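Ticket: stuff sack sold as 26 liters, holds nothing like it
Status: open, waiting on Mitdale
2 min read

Second reply from Mitdale support says the Zeser sack "performs as listed when correctly filled." I asked what correctly filled means and got a link to the size chart, the same chart I was complaining about.

So I measured it with dry rice and a kitchen jug. I stopped well short of 26 and the drawstring would barely close. Tried again in July with a fresh bag of rice, same answer.

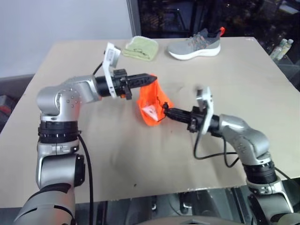
Yaa Gbeho

Support then suggested the fabric "relaxes" with use. Maybe. I'd like to see one that has. They also asked for the packed weight, which has nothing to do with volume – I sent it anyway, around 800 grams.

Kirstin Buchanan on the Ankrah forum thinks the chart lists the outer size before seams. Plausible, but it's a guess until Mitdale says so. Refund requested, 2 sacks.

Recent tickets
Muturel tent pole sleeve too short
Ankrah login loop after password reset
Zeser buckle, wrong color sent

We use cookies to remember your settings. Accept or manage.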